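The corner with the cables

I work from home since November, and my desk stands in the corner of the living room, beside the wall with the sockets. For a long time I did not look at the floor there. Last Friday I finally did, and I decided to write a little about it, as my friend Haiyan Qin keeps asking when I will post something again. 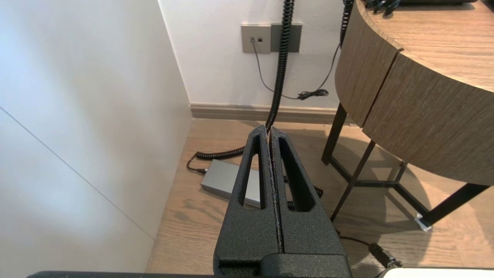
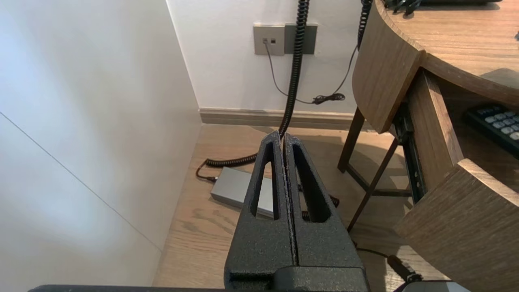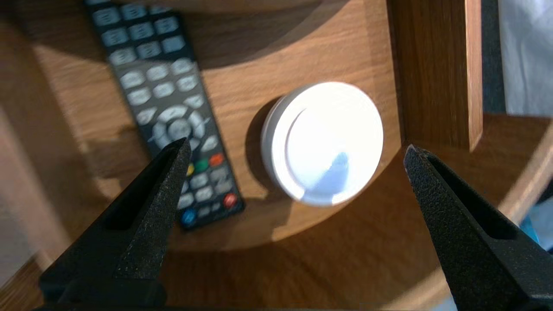 Cables have a way of staying where you first let them fall. When I moved into this apartment I pushed the desk to the wall, connected what I needed for work the next morning, and told myself that the rest could wait for the weekend. Of course it waited much longer. The worst of them are the black spiral cables. A straight cable you can lay along the baseboard and it will stay there, but a spiral one, like the one that comes down the wall and then curls over the wooden floor, always wants to return to its own shape. I tried once to hold it with tape. The next day the tape was on my sock.

So I made a plan, and I began with the question of which cables are in use. I sat on the floor with a cup of tea and followed each one with my hand from one end to the other. This sounds simple, but it took me 18 minutes, and I had to stand up two times to look behind the desk. The thin one in the light gray wall plate I left in its place. It has a small knot of extra cord at the end, lying by the baseboard, and I only want to wind it properly and close it with a soft strap.

The flat silver-gray box was more difficult. I do not like it on the floor, because I vacuum there every week and must lift it each time. I thought about screwing a shelf to the wall, but I rent this apartment and I prefer not to make holes. My neighbor Gergely Gulyás suggested a metal basket under the desktop, the kind that is held with clamps. I ordered one from a small shop called Plalta. My desk has a curved edge, so I measured the straight part first and then measured it again. The basket is 33 centimeters long and it should fit, but I will believe it when I see it.

Then there is the table. I do not really have cable problems there, but I have the remote control problem, which I think many people know. The black remote lies wherever somebody put it down, usually at an angle and near the edge, and in the evening we look for it under the cushions first. I do not use even half of its buttons. The yellow and the green one I have never pressed on purpose. My mother-in-law, Fengying Bai, keeps hers in a little fabric pocket hanging from the arm of the sofa, and she has offered to sew one for me too. I said yes before she finished the sentence.

I would also like to move the table a bit. The sun is very strong on it, and I am afraid that the wood will become lighter in one part and stay dark in the other. It has a warm brown color which I like very much. For now I only turn it a little from time to time, and I wipe it with a cloth that is almost dry.

The basket should come next week. Until then I have wound the spare cord with two straps from the kitchen drawer - they were from a bag of rice and a bag of flour, so those are now closed with clothespins. If somebody knows a good way to make a spiral cable lie flat along a wall, without nails and without tape, please write it in the comments. I read all of them, also the old ones.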